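Ticket 1155: Dish-rack policy drops mugs after retraining
Project: Woline
Status: Open
Priority: Normal
Opened: 2025-03-07

Reported by Maricel Salazar

The arm at the Wisetmont kitchen loads plates fine but lets go of mugs too early. It closes on the handle, lifts, and opens again before the mug is over the rack. Last good build was the one from November. The customer wants to know whether it can be left alone with the dishes. Right now the answer is no.

Tried so far:
- Restarted the controller. No change.
- Rolled back to the November weights. Mugs OK, but it can't fold towels, so we lose the reason for the update.
- Replaced the finger pads on the arm. No change.

Csaba Dudás
Could be the demos and not the arm. The new set has 300 episodes and 271 passed the sync check. I replayed some of the mug ones and the gripper width jumps open in mid-lift. Can someone look at how the hand-held units are being used on the floor? Cables especially.

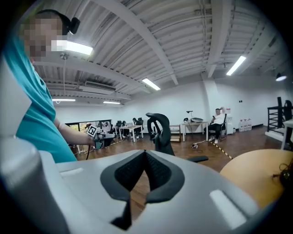
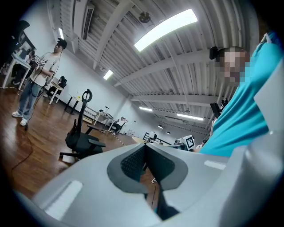
Daniyal Janjua
Data collection lead, Woline

Both pictures have a hand-held gripper with a cable hanging or trailing from it. My guess is that the cable tugs on the connector when the operator turns, and the width reading drops out for a moment. The logger then fills in "open". That would fit what Csaba sees. Plates don't show it, probably because the operator hardly turns for those.

Next steps:
1. Clip the cable to the operator's belt and leave slack at the gripper end.
2. Record 4 mug episodes with a lot of turning and send them to Csaba.
3. If the width holds, redo the mug set -- only the mugs, leave towels and plates as they are.

Dinesh Yadav
Changed the logger so a missing width value is flagged and no longer written as open. This doesn't repair the old episodes.

Maricel Salazar
Thanks. I told Wisetmont to keep it on plates and have a person do the mugs for now. They also asked about wiping counters. I said not yet -- separate ticket.

Waiting on: Daniyal, turning test.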